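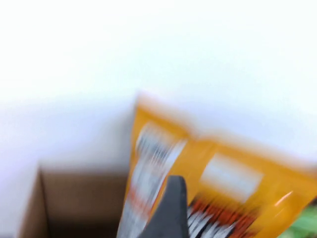
plakanora_line2 replied:
Put the speed limit in the written procedure, not in somebody's head. We had three people setting up pick jobs on our cell and three different ideas of what "slow near the box" meant. Pick one number, write it down, tape it to the cabinet.

dunmore_pack wrote:
Original question again for anyone landing here from search, since the title got shortened. We are writing house rules for bag picking into cartons. Flexible pouches, glossy film, one arm, two-finger gripper, camera at the wrist. I have to turn in a draft before the end of the month and I would like to know what other shops have in theirs. So far I have:

1. Arm drops to 15 percent speed before it crosses the carton edge.
2. Hands out of the cell while the arm is enabled. No exceptions for "just straightening the box."
3. Finger tips checked at shift start.
4. Any bag that gets dropped is set aside and looked at by a person before it ships.

What is missing?

kettlerow replied:
Grip force. You have speed and no force. With pouches that matters more. Our sheet has a force setting for each product and the operator is not allowed to change it from the pendant. They can stop the job and call the lead. That is all they can do.

Also say what "checked" means in number 3. Ours says look for nicks, wipe with a dry cloth, close on the gauge block, initial the sheet. Before we spelled it out people were initialing the sheet from the break room.

mstep_44 replied:
I don't agree with locking the force. Film changes from batch to batch. We run snack pouches on the Kvaran cell and the same product number can come in slick one week and tacky the next. If the operator can't touch it, you get a line down for 90 minutes while they look for the lead. We give them a band. They can move inside it and they write down what they did.

kettlerow replied:
If your lead takes 90 minutes to find, the force setting isn't your problem.

mstep_44 replied:
Night shift. One lead for the whole building. I would guess a lot of places are like that.

dunmore_pack wrote:
We are like that. I think I'll go with the band and a log line. Kettlerow, I'll take your wording for the finger check if you don't mind.

kettlerow replied:
Go ahead. I still think the band will drift. Somebody will put it at the top on a bad night and it will stay there until September.

Lesen_tech replied:
Then have the job reset to the middle of the band when it loads. Two minutes of work for whoever owns the program.

A few others from our sheet:

Carton position. Fixed stop on two sides, flaps folded down and held. A loose flap is the most common reason we get a snag on the way in.

Where the bag gets gripped. We don't allow a grip across the printed date code or across the end seal. If the vision can't find a legal grip, it skips the bag and calls for help.

Background. We keep the table under the pick area plain and clear. No tape rolls, no spare bags, no knives. Partly for the camera, partly so nothing gets swept into a carton.

woodlot replied:
Seconding the grip location rule. We skipped it and had leaking seals that didn't show up until the pallets were wrapped. The pouches looked fine going in.

For the camera, I would add a line that a blurred image can't be used to pass a label. If your wrist camera takes its picture while the arm is moving, you can see there is a bag and what color it is and not much else. Our rule is full stop, take the picture, then read. If it can't be read, the bag goes to the reject tray. No guessing.

mstep_44 replied:
That costs you cycle time on every pick. We read the label from a fixed camera upstream and only use the wrist view to see that something is in the fingers. Different job, different rule. I'd write it as "label reads are taken from a stationary camera or a stopped arm" and leave the rest open.

woodlot replied:
Fine with that wording.

dunmore_pack wrote:
Adding it. On dropped bags, how strict are you? My boss wants to allow a re-pick if it lands back in the tray.

plakanora_line2 replied:
We allow one re-pick from the tray. If it goes on the floor it's scrap. If it hangs on the carton edge, stop the arm and treat it as a jam, and that means the full lockout steps even if it would take one second to poke it in. That one second is what your number 2 is for.

Lesen_tech replied:
Same for us, except we also scrap anything that hung on the edge. Cartons scratch film.

kettlerow replied:
Scrapping every one of those seems like a waste. We inspect them and most go back in.

Lesen_tech replied:
Ours is food. Depends what's in the bag.

gr_hollis replied:
One thing about the draft itself. Don't call it a standard. Call it a work instruction and point to your risk assessment for the safety parts. We had an auditor spend a whole morning on a page that somebody had titled "Robot Safety Standard," and all it had was grip settings and a cleaning schedule. Also put a date and a version on it and pull the old copies off the wall. I found two versions at the Woletus cell with different speeds on them.

And test it before you sign it. We run 100 bags by the sheet, with somebody who didn't write it. Every time they have to ask a question, that's a line that needs fixing.

dunmore_pack wrote:
Good, I'll do the test run with the night crew. Version 1 will be dated May 7, 2018 and the title is now "Work Instruction, Pouch to Carton." Force band resets on load, grip zones marked on a sample bag at the cell, label reads per mstep's wording, one re-pick from the tray. I left edge hangs as stop, lock out, inspect. I'll post what the night crew trips over.

mstep_44 replied:
Put the sample bag in a sleeve. Ours got packed.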